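Moving north in October, what do I do about never having owned a real coat?

palmettobug wrote:
Okay so I've lived in places where "winter" means closing the windows, and in October I'm moving to Telter, up past the lake. The rental has electric baseboards and, according to the landlord, "good sun." I have one fleece and a rain jacket. I'm a person who puts on socks when it drops below 65. Where do I even start? I've got maybe one big purchase in me and then I'm going to be broke until the new job pays.

quillandkettle wrote:
Welcome! I moved up from the Gulf side 7 years ago and I still complain, so don't let anyone tell you that you get used to it. Spend the money on the coat. Long, down, hood, covers your behind. Everything else you can fake with layers from the thrift store, and the thrift store in Masri is fantastic because people there outgrow or give up and leave their stuff behind when they move away. I got a pair of wool pants there that I've worn to death.

mudroom_mayor wrote:
Going to disagree on the coat. You'll be in the coat for what, the walk to the car? You'll be in the HOUSE all winter. Baseboards are brutal on the bill. Spend it on the house – heavy curtains, a rug for the bedroom, a good wool blanket, and a heated mattress pad. The mattress pad changed my life and I'm not being dramatic. You turn it on while you brush your teeth and then you get into a warm bed in a cold room, which is the best feeling there is.

quillandkettle wrote:
The walk to the car plus scraping the car plus digging out the car plus standing there while it warms up, mayor. Some of us don't have a garage!

mudroom_mayor wrote:
Fair. I do have a garage. I forget that not everybody does.

palmettobug wrote:
No garage. There's a carport, sort of. It's a roof on posts.

tin_cup_annie wrote:
Then you want both, and you want boots before either one. I spent my first winter in sneakers with bread bags inside and I had chilblains on 3 toes. Look them up, or don't, they're ugly. Get the boots a half size big so there's room for thick socks. Tight boots are cold boots.

On the heat, pick one room and live in it. We keep the kitchen at 66 and the rest of the place at 55 and we've done it that way forever. The cat sorted out which room was the warm one before we did.

slowthaw wrote:
55 is fine until you have a pipe on an outside wall. Ask your landlord where the pipes run. I'm in an old place near Rotico and the one under the bathroom sink froze twice, same pipe, same elbow. I leave the cabinet doors open now on the bad nights and let the tap drip. Also don't be a hero about the thermostat. I tried to hold out until November one year without turning it on, as a sort of game, and all I got was a cold that lasted forever and a very grumpy household.

palmettobug wrote:
Writing all this down. Boots, coat, mattress pad, ask about pipes. Is down really worth it over the synthetic stuff? I'm scared of ruining it. I spill coffee on myself basically every day.

quillandkettle wrote:
Worth it. Mine was pricey and I've never regretted it. For spills you just do the spot, cuffs and collar mostly, and then a proper wash once in spring with the right soap and a long, long, LOW tumble dry. Longer than you think. Pull it out, squish the lumps apart, put it back in, go watch something, repeat. If it still feels clumpy it isn't done.

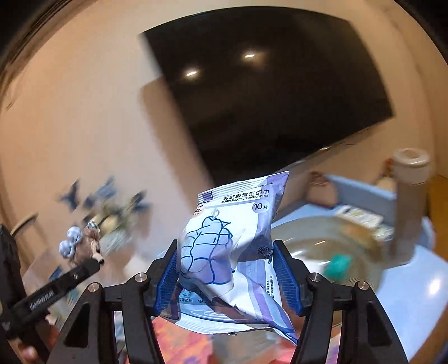
tin_cup_annie wrote:
I'd go synthetic if you're that messy, and I say it with love. We get a lot of wet snow here before the proper cold sets in, and down gets sad when it's soaked. My synthetic parka goes in with the towels and comes out fine. It's bulkier and I look like a sleeping bag with feet, but I've quit caring.

mudroom_mayor wrote:
Still say curtains.

drolo_dave_not_dave wrote:
Curtains, yes, but open them on the sunny side in the daytime! If the landlord is right about the sun you'll get a few free degrees. Our south bedroom in Drolo can be pretty cozy at two in the afternoon with the heat off. Shut everything again before dusk.

palmettobug wrote:
You've all been so nice, thank you. I think I'm going boots first, then whichever coat I find on sale, and the mattress pad is going on my birthday list. I'm calling the landlord tomorrow about the pipes and I'll report back. Should I be plugging the car in overnight too? My cousin said something about plugging the car in and I thought she was kidding.

slowthaw wrote:
She wasn't kidding. Start a new thread for that one, people have opinions.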